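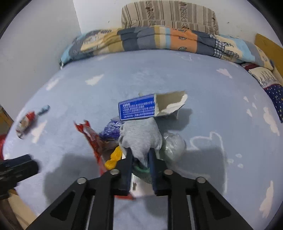

Speaker notes, Jenorcombe shed night, 9/28/26
Talk: A gripper you hold in your hand, and what it's like to build one at home
Slot is 20 mins plus questions. Don't go over again.

OPENING

Say hello, say who I am. I'm the one who had the bench by the back door until May and left swarf in the kettle corner. Sorry again.

Ask for hands up: who's built a robot arm? Who's finished one? (Wait for the laugh, if there is one.)

Right, so I started with the arm too, like everybody does, and spent a whole winter on joints and never got as far as picking anything up. The hand was always going to be "the last bit". Then Guangming Mao said why don't you just build the hand and use your own arm, you've got two perfectly good ones. I was a bit annoyed about that for a week and then I went and did it.

So tonight is all about the hand. You hold it, you work it, it shuts on things, and the camera on it records what the fingers were up to. The recordings are meant for teaching a proper arm to tidy up later on. I haven't got the proper arm. We'll come to that.

THE BODY

Pass the spare round now. Start it on the left side of the room, the right side had it first last time.

Black plates, angular, triangles cut out of the sides. The triangles are for weight. First body had no cut-outs and my wrist knew all about it after one evening. I took out as much as I dared and then a bit more, and the second one cracked right across a corner, so what you're holding is the third. Fillet your inside corners! Draw the crack on the board if the pen works.

Bolts: the round silver ones, at the finger bases and farther out on the arms. They're what everything swings on. Things I'd pass on about them -
Do them up, back them off a quarter turn, then thread lock. If you thread lock first you'll be there all night with a heat gun.
Washers both sides. I had washers on one side only and the fingers crept out of line.
Buy more than you need. I bought exactly enough and one went down the floorboards on day one.

Mention the Deng linkage drawings that were pinned up in the workshop, which I copied the arm lengths from and then changed because my hands are small. If anyone wants the changed ones I've got them on the stick.

FINGERS AND PADS

Two fingers, dark blue pads. People always ask about the pads so do this bit slowly.

The first pads were a pencil eraser sliced in half. They grip beautifully for a day and then go shiny. Then I tried bicycle inner tube, which was better but smelt awful in a warm room and left black on anything pale. The blue ones came in an odds and ends bag from Sternska and I've been happy with them. I wish I'd bought two bags.

Gap between the fingers when shut: they need to meet at the tips before they meet lower down. If they meet low first you get a little V at the top and cloth slides out of it. I filed mine, badly, then shimmed it with card, and the card is still in there. It's fine.

THE BEDROOM TEST

(Put the picture back up. Leave it up for this whole bit.)

My test rig is a bed. I did try the bench, but things on a bench sit nicely on a flat hard surface and you can get under them with no trouble. A bed gives when you press on it and the sheet comes up with whatever you've grabbed. If it works on the bed I trust it.

Same for the rubbish. Everyone tests on cubes and I've got a drawer full of printed cubes too, but I've never once had to tidy up a cube. So it's wrappers and packaging, a torn cardboard box, a plastic bag and a grey sock.

The sock is where I'd like you to look. The fingers are pinching it low down, and there's a crumpled bit of white and red paper caught in there at the base of the grip as well. Go for a sock in a heap and you get the sock and its friends. For a good while I threw away every recording like that as a fail, and I've stopped. A person tidying a bed picks up two things at once all the time and doesn't mind. I mark them as "extra" now and keep them in. I go back and forth on whether that's right, so argue with me afterwards.

Then run through the others quickly, from my notebook:

Wrappers. Long crumpled ones are easier than they look, go across them and don't try going along.
Plastic bag. Horrid. See-through things are hard for the camera and the bag folds away from the fingers when you come at it. Come from above and squash it first.
Cardboard. A ripped flap is a gift, it's a handle. A whole box is no good at all with my opening width, so don't let anyone tell me off for cheating.
Sock. Pinch and lift slowly. Jerk it and it swings, and then your recording is mostly swinging.

RECORDING

Keep this short, there are people here for the metalwork.

I do runs of 84 picks and then stop, whatever happens. My thumb goes after that and the picks get lazy, and you can really see it when you play them back. So far there are 2056 kept, and I was only aiming for 2000, so I'm quite pleased with myself. Pause here in case anyone claps. (They won't. Carry on.)

The lens is very wide so you get the whole room bent round the edges. I like that, it means the fingers and the far wall are both in view and I don't lose the heap when I get close. It does mean the middle of the picture is where all the detail is, so keep your work in the middle.

Shadows - I only recorded in the mornings at first, so every shadow went the same way. Guangming spotted that one. I do evenings with the lamp as well now and move the lamp between runs.

Names for the files: put the date first. Please. I didn't and I lost an entire evening.

WHAT WENT WRONG

4 trigger springs. All the same spring, all snapped in the same place, and I kept fitting the same one because I had a packet of them. The fifth is off a Cindell stapler and it's been no bother.

The grip handle was too round, so the whole thing rolled in my hand when I squeezed. Flat on the thumb side fixed it, two minutes with a rasp.

I glued one pad on upside down and didn't notice for a month.

WHAT'S NEXT

The arm, obviously. I've got the base half drawn and a motor I'm scared of. If somebody here has an arm sitting unfinished (remember the hands up at the start, look at those people) then come and talk to me, because my hand would bolt on to most things with an adaptor plate and I'd happily make the plate.

I'd also like to borrow other people's beds, which I'll have to find a better way of saying before tonight. What I mean is other rooms, other sheets, other rubbish. An hour each and I bring the biscuits.

QUESTIONS THAT ALWAYS COME UP

How much did it cost? Less than the kettle corner fine. Proper list is on the stick.
Can it lift a mug? Empty one, by the handle, yes.
Why didn't I use a glove? Tried it. Gloves bend in places the robot won't.
Can I have a go? Yes, after, mind the trigger.

Get the spare back off whoever's got it. Stick is in my left coat pocket.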